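Search this site
Enter keywords

Does Coir Hold Water as Well as Peat? A Container Trial at Plovstead
Student project report, soils and horticulture option
25 August 2018

The bags say a lot. Flemivier, the coir brand our garden center pushes hardest, claims on the back that a pot filled with it needs "far less watering" than one filled with ordinary potting mix. Far less than what, and in whose greenhouse, the bag doesn't say. I wanted to see if a home gardener would notice any difference at all.

I used 13 pots of coir and 13 pots of a plain peat-based mix, all the same size, on the same bench in the Plovstead teaching greenhouse. Every pot got one bush bean seedling from a single tray. I soaked the pots, let them drain overnight, weighed them in the morning and then left them alone until the plants wilted. Then I watered them back up and did it again. The whole thing ran for 41 days.

Weighing was the dull part and also the part I trust most. A kitchen scale doesn't care what is printed on the bag. Wilting is another matter. I wrote down a pot as wilted when the first pair of leaves hung below the rim, and I can see someone else calling it a day earlier or later.
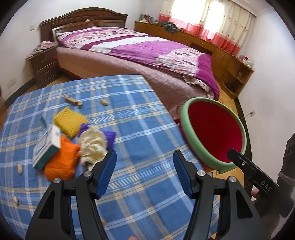
The coir pots did start out heavier with water after draining. That much of the claim holds up. But they also lost it faster during the first two days, especially at the end of the bench near the vent, and by the time the plants drooped the two groups were close. On average the coir pots went roughly 6 hours longer before wilting. I check my own tomatoes once a day, so six hours is worth nothing to me.

There is one place where coir clearly did better. When the peat mix dried out all the way it shrank from the sides of the pot, and the water ran straight down the gap and out the bottom. I had to stand those pots in a tray to get them wet again. The coir took water from the top every time. If you tend to forget your pots for a week, that may matter more than anything on the label.

Growth was a wash. The bean plants in peat were a little darker green, which I put down to the starter fertilizer in the mix. The coir had none, and I didn't add any until the second week. That was a mistake in the setup and it makes any comparison of leaf color useless. I have left the height measurements out for the same reason.

Other weak points: one bench, one crop, one bag of each product. The vent was open on some afternoons and shut on others, and I didn't keep a record of it. Stelmakh also sells a coir and bark blend that several growers recommended to me, but I couldn't get a bag before the trial began.

I would not pay extra for coir on the strength of the watering claim. I plan to repeat the trial in November with both groups fed the same from the first day, and with the pots moved along the bench every morning.

Comments (3)

pidonwood_allotments: We switched to coir at Pidonwood and I swear we water less. Never weighed anything though.

beanrow: Did you rinse the coir first? The cheap stuff can be salty and that would set seedlings back.

mudboots: Same trouble with dried-out peat here. A drop of dish soap in the watering can helps it soak in.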